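Come drive our robot arms (paid, no experience needed)

Posted August 17, 2026

Hi! I'm Riku Noguchi, and I run the teleoperation room at Cendholm, up on the second floor of the old Tronow building in Nunthorpe. We're looking for 8 people to come in and teach a pair of robot arms how to do small, fiddly household jobs, and I'd love for one of them to be you.

The job is pretty easy to explain and a little odd to do. You sit at a desk with two handles, one for each hand. Whatever you do with the handles, the two arms on the table do too. You pick things up, plug them in, unplug them, coil them, put them down again. We record the whole thing, and later on our software (we call it Sepp, long story) learns from your recordings. You're the teacher. I'm mostly the person who resets the table and brings snacks.

We ran our first round in July and ended up with nearly 2,000 good recordings, mostly folding cloths and stacking cups. This round is all about cables and chargers, which are so much harder! A cup stays where you left it. A cable springs back, rolls over, slides under a gripper and generally has its own plans. The goal this time is 4,000 recordings, so yes, we need help.

Who I'm hoping to hear from

You're 18 or over and can sit comfortably for a stretch of time with both arms moving. You can see well enough to work from a screen as well as by looking straight at the table (glasses are totally fine). You don't mind doing the same thing again and again with small changes. Left-handed people, please, please write in, we had hardly any last time and I'd like more variety in how things get done.

You don't need to know anything about robots or coding. Gamers pick it up quickly, but so did a retired piano tuner and a guy who ties fishing flies, so I've stopped guessing who'll be good at it.

What a shift looks like

Shifts are four hours with a proper break in the middle, mornings or afternoons. Your first one is all practice and it's paid like any other. After that you'll get a task card, something like "unplug the phone and lay the cable to the right," and you'll run it until I swap the card. If a take goes badly, you hit the foot pedal and it's tossed. Please don't feel bad about tossing takes. Slow and smooth beats fast and jerky every single time, and I will say this to you so often you'll get sick of it.
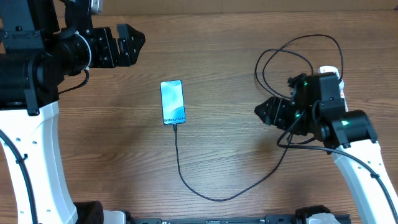
Phone and charger task, with both grippers empty.

Pay and the boring bits

It's an hourly rate, paid every two weeks, and I'll send you the exact number with the shift calendar before you commit to anything. We ask for at least two shifts a week for six weeks. If you finish the full six weeks there's a $332 bonus on top. We record the arms, the table and your handle movements, and we don't record your face or your voice. Parking is free behind the building, and the elevator works again (hooray).

How to apply

Send me a short note through the contact form on the Cendholm site and put "cables" in the subject line. Tell me which hand you write with, which shifts you could do, and something you're good at doing with your hands. Knitting, guitar, fixing bikes, icing cakes, whatever it is. No resume needed. I read all of these myself, so give me a few days to get back to you, and if we're a match I'll invite you over for a half-hour tryout at the desk.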